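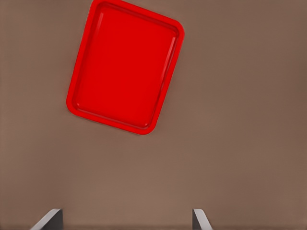
Is the Kosarmont lap desk any good for working on the sofa? For an hour or so it's great, after that my knees start complaining.

Bought mine in December when the spare room was full of boxes and I'd lost the proper desk. Paid 90 for it, which is a lot for a board with a cushion under it. There was a cheaper Kundari one at 20 less but the reviews all moaned about the beans leaking out. So.

Good bits first. Top is flat and properly smooth, laptop doesn't slide even when I'm half lying down. Cushion is firm. Took maybe a week to soften up and now it sits nicely across both legs. Cover unzips, went through the wash on a cool setting, came out the same size. The slot at the back holds my phone in its case, which the old one never did.

Weight is fine. Carries easily under one arm, mug in the other hand.

Less good. No lip along the front edge so pens go on the floor. Constantly. My neighbour Vratislav Baláž has the older version and his has a little ridge, no idea why they took it off. Also it gets warm underneath, 15 minutes of a video call and you can feel it thruogh jeans. And the stitching on one corner was already coming loose when it arrived. Emailed the shop (Vondráček, the online one), they sent a new cover by Wednesday, no fuss, didn't want the old one back.

Too wide for my armchair btw. Measure yours. Fine on the sofa, fine in bed, useless in anything with high arms.

Six months in and its still used most days. Mostly for emails, sometimes for dinner if I'm being honest about it. One scratch on the top from my keys. Would I pay full price again, probably not, but they go on offer a lot so wait for that.

4 out of 5. Would be more with the ridge.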